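Nirkness shared workshop - hand-held gripper pair, home build
Pre-use safety check, with comments
Checked by: Brahim Tahiri
Date: 23 December 2025

1. Finger bolts tight, both grippers - PASS
Went round with the hex key and everything is snug. The middle pivots like to work themselves free after a long evening of folding, so please do these first, even when you're itching to get going!

2. Jaws close evenly and let go cleanly - PASS, with a comment
Tested on a t-shirt held by its top corners, at chest height over the bed. Keep your own fingers well behind the linkage while you do it (I have the blister to show for the last time I didn't).

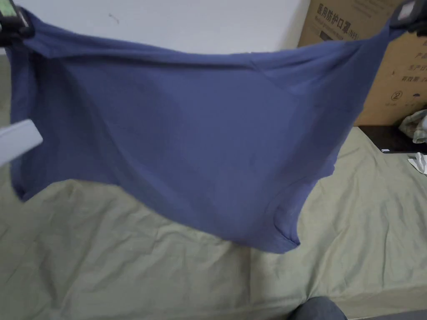
I'd also ask everyone to open the jaws fully before pulling away from the fabric. Tugging is hard on the cloth and harder on the springs, and Duvix only sent us 3 spares.

3. Charger and battery leads - FIX NEEDED
One lead has a nick in the sleeve. I've taped it for now and ordered another from Kernik. Nothing gets charged overnight until it comes, please.

4. Pinch points on the linkage - PASS
No burrs that I could feel. Do go gently near the inner faces, though - they fold in quicker than you'd think.

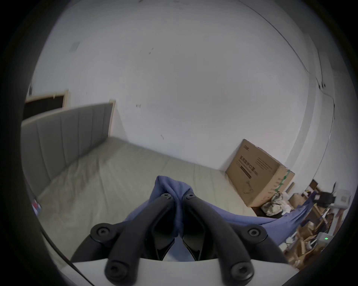

Item 4: finger linkage closed on a fold of blue cloth.

5. Floor and walkway - COMMENT
Boards and packaging in the corner want sorting before somebody catches a foot. I'm happy to bring the car round if one of you can help me load.

6. Rest breaks - PASS
We're keeping to 20 minutes on, then a proper sit-down. My wrists are very grateful.

Next check after almost 200 more grips, or sooner if anything starts to click.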